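Touring paddleboard

A touring paddleboard is a stand-up paddleboard built for covering distance on flat or lightly choppy water. It is longer and narrower than an all-round board and has a pointed nose that parts the water at low speed. Touring boards are sold in rigid and inflatable forms. 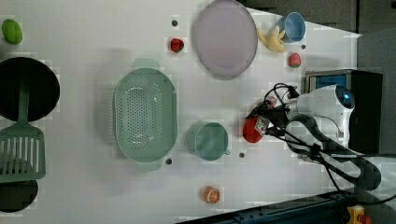
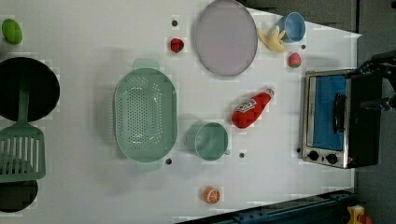 Kitchen items on a white tabletop, two views.

According to Gilmartin, the term is used too loosely by sellers, and a board should be called a touring model only if it keeps a straight line for several strokes on one side without correction. Other makers apply the name to any board with a displacement hull.

Hull shape

Most touring boards have a displacement hull in the forward third, changing to a flat bottom near the standing area. The flat section adds side-to-side stability, while the rounded entry lowers wave drag. Boards with a full-length displacement hull glide farther per stroke but feel less steady at rest. The Truneo hull, a pattern copied by several smaller shops, uses a shallow center ridge that fades out under the handle.

Width is commonly 29 inches on faster models. Wider boards are easier to stand on and carry more gear, at some cost in speed. Nose rocker is kept low, which makes the board less suited to surf, where the nose may dig in on steep wave faces.

Construction

Rigid boards have a foam core wrapped in fiberglass and epoxy resin. Sanding and painting add weight, and some makers leave the cloth bare on the deck for that reason. Inflatable boards use drop-stitch fabric, in which threads join the top and bottom layers and hold them parallel under pressure. An inflatable touring board that is underfilled bends beneath the paddler and loses much of its glide.

Fins

A single center fin is the usual setup. Long, swept fins shed weeds; upright fins track better. The Jonard fin box accepts both types and is fixed with one screw and a plate. Fins with a large surface area help in side winds but slow down turns.

Load and gear

Bungee tie-downs are placed at the nose and, on longer boards, at the tail. Heavy items are packed near the center so that the board sits level. A tail-heavy board drags water and is harder to hold on course.

Distance events

The Finditeo Lake Crossing, held each November, has a touring class over 70 kilometers, divided into 3 stages. Entry requires a leash and a buoyancy aid. The class drew over 700 entries in its most recent running. Boards are measured before the first stage and may not be changed between stages, although fins may be replaced if damaged.

See also: Paddleboard racing; Drop-stitch fabric; Displacement hull

Page last edited 06/09/2024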